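Reading time: 3 min

Hamow Tabletop Drinks Set — data card

Version 3, June. Maintained by Fikri Kwok and Elie Hijazi. Layout rules by Tirta Lau.

The set covers small kitchen and bar objects laid out on a paper-covered table with a blue tape grid. It is meant for work on object naming, placement and tidying.

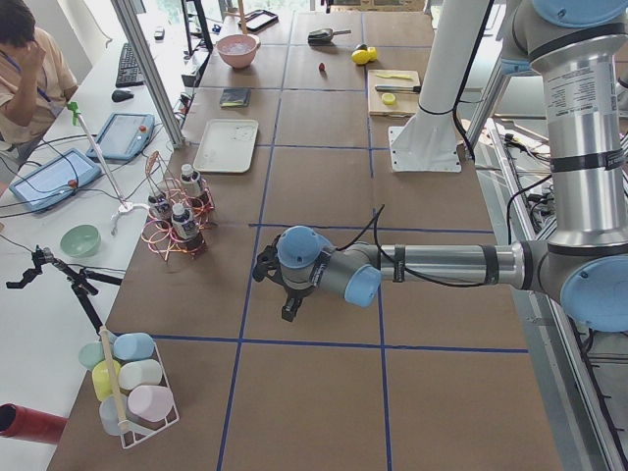
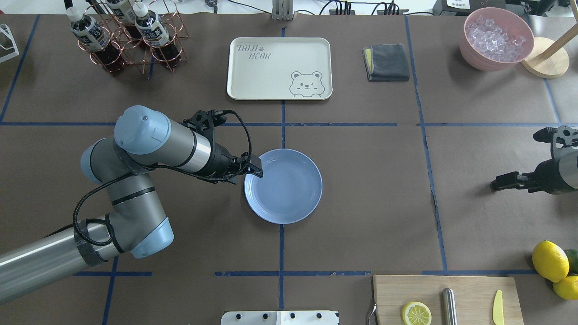 Contents

The release holds 3,000 stills. Each still has one layout file, which lists the objects by grid cell, and one short note in free text. Notes were written by Anas Fawzy and checked by Azlan Mangundap against the stills.

Object groups

Vessels: bowls, cups, plates. Color is part of the object name (pink bowl, mint-green cup). Contents are recorded separately, so a bowl of water and a bowl of ice share one object name and differ in the contents field.

Trays: listed by color and by any printing on the face. A tray with nothing on it is marked "empty" — the field is never left blank.

Fruit: whole and cut fruit are separate entries. A half lemon also takes a cut-face value of up, down or side.

Holders: wire racks and baskets. Anything inside a holder is listed under the holder and takes its cell.

Textiles: towels, folded or open.

Placement rules

An object belongs to the cell that contains most of its base. If the base sits on tape, use the cell nearer the front of the table. Stacked or contained objects take the cell of whatever supports them. A knife on a cutting board is therefore filed with the board, whichever way the handle points.

Cups lying on their sides are marked "side". Do not use "tipped"; it was dropped in version 3 and the validator rejects it.

Splits

Files are split by layout, so stills of the same layout never cross from train to test. The test part has 30 layouts.

Known issues

5 layout files from the Tesano batch use the old cell numbering. They carry the suffix _old and should be skipped until replaced.

"Off-white", "cream" and "white" were used loosely for trays in version 2. Most entries have been corrected — treat the rest as one color.

Small items near the far edge may be missing from the layout file.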